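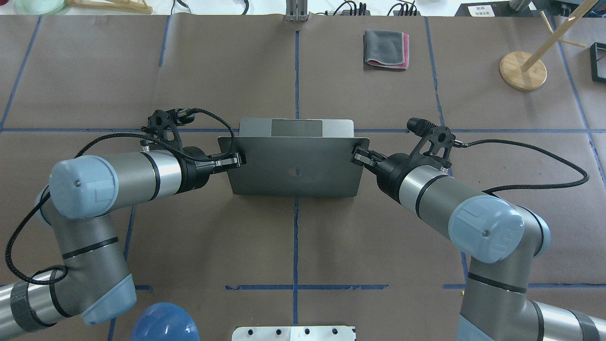

Both grippers on the laptop lid, one on each edge. Wrist cameras on both sides.

April, shared workshop, 4:30 pm

Second afternoon on the two-arm laptop job. The Dirnum plan says both arms take the lid together and the motion planner keeps them in step. I have my doubts. Two position-controlled arms holding one stiff thing will fight each other over any calibration error, and all of it goes into the lid and the hinge. The write-up calls this "compliant behavior." I looked through the settings for where the compliance lives and found a speed limit.

Ran 18 tries at the slow setting. Counted 6 I would sign off on. Bralleo's log says more than that, but it scores a try as good when both grippers report closed, and a gripper closed on nothing reports closed too. Until that check is changed I'm not quoting its number to anybody.

Tape grid: fine for putting things back in the same square by eye. Useless for angle. If the laptop goes down a few degrees off, the second arm arrives on a corner. We should draw an outline on the paper or stop claiming the start pose is repeatable.

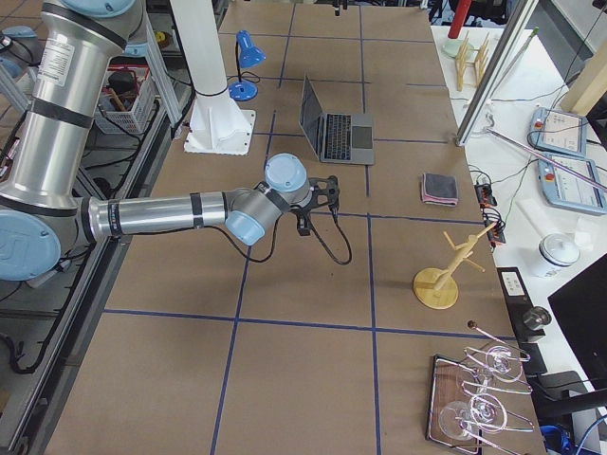 Then there is the question of whether we need two arms for this at all. One arm can push a lid down if the base doesn't slide. Begović sells a rubber mat that might hold it, and a mat is a lot cheaper than another week of tuning. Would like to see that tried before anyone writes more code.

Cable slack at the wrist still bothers me. It wants a clip partway along, and tape doesn't count as a clip.

The Sevodum calibration routine passed again. It has passed every time I've run it, including once with a camera bracket I could wiggle by hand, so I put no weight on that. 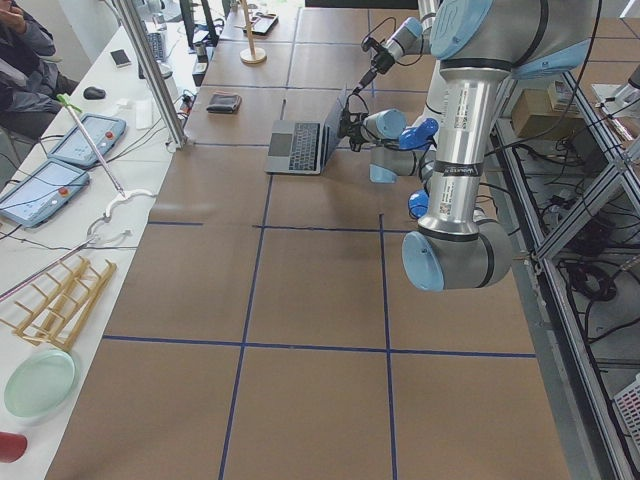 Laptop open on the paper, second arm over it. Both pendants on the side desk.

To do
- change the success check in the log
- outline for the start pose
- mat test, one arm, same speed
- tighten both camera brackets, then recalibrate
- label the pendants, I picked up the wrong one again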